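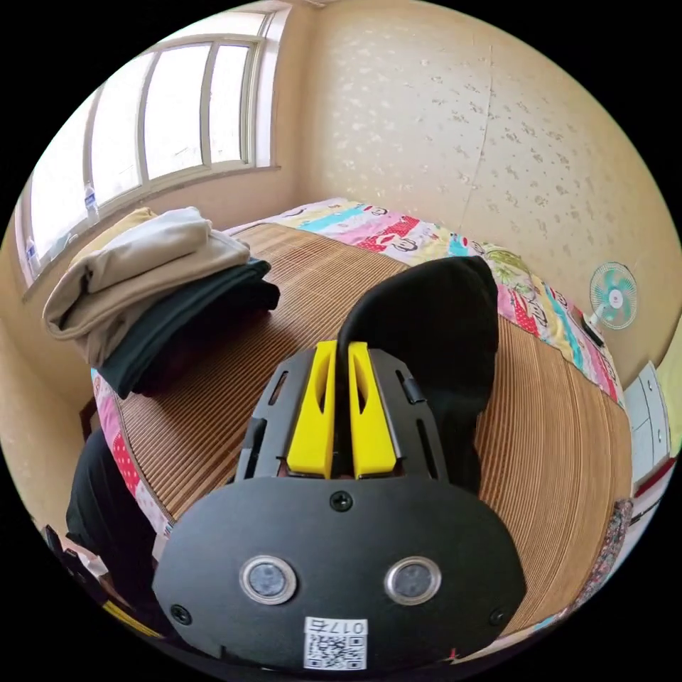

Sock Night and Other Laundry Habits That Stuck

I used to be a terrible laundry person. Clean clothes would sit in the dryer until I needed the dryer again, and then they'd move to the chair in the bedroom, and from the chair it was pretty much a free-for-all. Then we moved to Ornerville, into a house with a washer in the basement and 36 steps between it and my dresser (two flights plus the porch, don't ask), and I had to get smarter. These are the things I still do.

Pair socks on the bed

Dump them all out on the bedspread and spread them flat before you match a single one. I tried doing it standing at the dryer for years and it's hopeless, you end up with a fistful of singles and a sore back. On the bed you can see everything. Do the odd-looking ones first, the stripes and the hiking socks, and the pile shrinks fast.

Black socks are the worst, of course. Mine come from three or four different packs and they all fade at their own speed. I put a tiny stitch of colored thread inside the cuff, one color per pack. Red goes with red, green goes with green, done! It takes an evening in front of the TV and it holds up through the wash just fine.

Fold, don't ball

My grandmother rolled socks into tight little balls and so did I, until the cuffs on my good wool ones went all loose and sad. Now I lay the pair together, fold in thirds and stand them up in the drawer like file folders. You can fit more in, too.

The singles bag

Any sock without a partner goes in a mesh bag that hangs on the closet door. I give it until June, when I do the summer clear-out, and whatever is still in there becomes a dust rag. Cotton ones are great on blinds. Put one on your hand, dampen it a little and run it along each slat (put a podcast on, it's dull work).

Turn things inside out

Dark shirts, jeans and anything with a print get turned inside out before they go in the hamper, and they go in cold water. I make everybody do their own. My neighbor Reece Heywood washes his jeans maybe twice a year and says I'm overdoing it, and his jeans do look great, so take that for what it's worth.

Less soap than you think

If your towels feel stiff, try half the detergent for a few loads. I also run them once with a cup of white vinegar in place of fabric softener. Never mix vinegar with bleach, please! And skip the softener on towels altogether, it leaves a coating and then they just push the water around.

Clean the lint trap, then clean it again

Every load, yes, but a couple of times a year I also wash the screen in the sink with dish soap and an old toothbrush. If water beads up on the mesh, you've got dryer sheet residue on there. Let it dry all the way before it goes back in.

Fold where you'll put it away

I carry the basket upstairs first and fold next to the dresser. If I fold in the basement the neat stacks fall over on the stairs and I'm back to the chair.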